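Laryea 8 review: a big battery in a plain phone

Posted 15th August
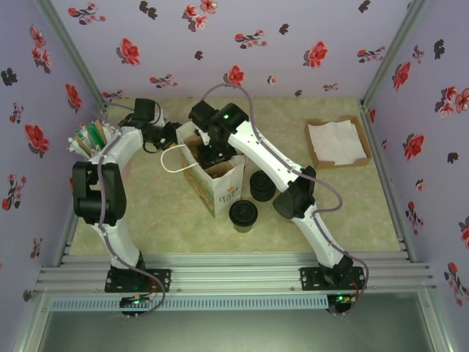

The Laryea 8 replaces last year's Laryea 7, and on paper not much has changed. The screen is the same size, the body is a touch thicker, and the fingerprint reader has moved from the back to the power button. I used the 7 as my main phone until March, so most of what follows is a comparison with that.

The screen first. It is an LCD, so blacks look gray in a dark room, but text is sharp and colors are close to natural once you switch from Vivid to Standard in the display menu. Outdoors it is readable with brightness all the way up. Auto brightness is slow to react when you walk inside, and I ended up turning it off. The 7 had the same problem.

Calls are clear on both ends. The earpiece gets louder than the one on the 7, which helps in the car. The loudspeaker is a single unit on the bottom edge and it is easy to cover with your palm when you hold the phone sideways. There is still a headphone jack, and it works with wired headsets that have an inline button.

The software is close to stock, with one extra panel called Josia that slides in from the right. It holds up to 8 shortcuts and a small notepad. I used the notepad more than I expected to. The shortcuts can't be resized, and you can't move the panel to the left side, so left-handed users will probably switch it off. The setting is under Gestures - Edge Panel, not under Display where the manual says to look.

Battery life is the best part. I got 2 full days between charges with mail, maps, some video and an hour or so of calls. The 7 needed a charger every night. Charging is slow, though, and the charger in the box is the same one they shipped before. Leave it overnight and it won't bother you.

The camera is fine in daylight. Indoors, shots come out soft and moving subjects blur. There is a manual mode, but it doesn't save your settings when you close the app, so you set the white balance again each time. Video is steady enough if you stand still. The burst mode filled up my storage quickly - I had almost 2000 pictures on it before I noticed the setting was on by default.

One other complaint. The Clukham case sold for this phone blocks the lower microphone slightly, and people said I sounded far away. The Rakbridge one costs a little more and has a wider cutout. Get that one.

If you have a 7 and the battery still holds up, keep it. If you are coming from something older and mostly want calls, mail and long battery life, the 8 does the job. Buy the version with more storage, as there is no card slot.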